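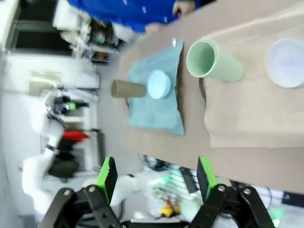
How do I get the stale smell out of plastic cups and lids?

wrenandkettle
Hello all, I hope this is the right place for it. We came back from our July holiday and I opened the cupboard with the picnic things in it, and oh dear, the smell! A sort of old squash and damp cardboard smell. It's mostly the Viment set, 2 years old now and used nearly every weekend when the weather is kind, plus some lids that no longer belong to anything. I've washed the lot by hand twice and they smell lovely for an evening, then by breakfast it's back again. I'd be sorry to throw them out as they are perfectly good otherwise. Is there something gentle I could try? I'd rather not use bleach if I can help it.

Clumetti_fan
Bicarb! Fill the sink with warm water, put in a good few spoonfuls, and leave everything under for the night. Rinse well in the morning and then (this is the bit I always used to get wrong) let them dry for much longer than you think they need. I lay mine out on a cloth and leave them till the next day, lids off, nothing stacked. Plastic holds on to water in the rims and it goes sour once the cupboard door is shut. If any of your lids have a rubber ring, ease it out and wash that separately, mine was horrid underneath. While you're at it, give the cupboard shelf a wipe too, as it may well be the shelf that smells and the poor cups are only catching it. I did 25 pieces this way after a village tea and I've had no bother with them since, so do let us know how you get on!

paulik_lane
I just put them outside in the sun for an afternoon. Works on most things. Didn't work on the one that had curry in it.

oldteapot
Agree with the bicarb. I'd add a crumpled sheet of newspaper in each cup before they go back in, and change it after a week or so.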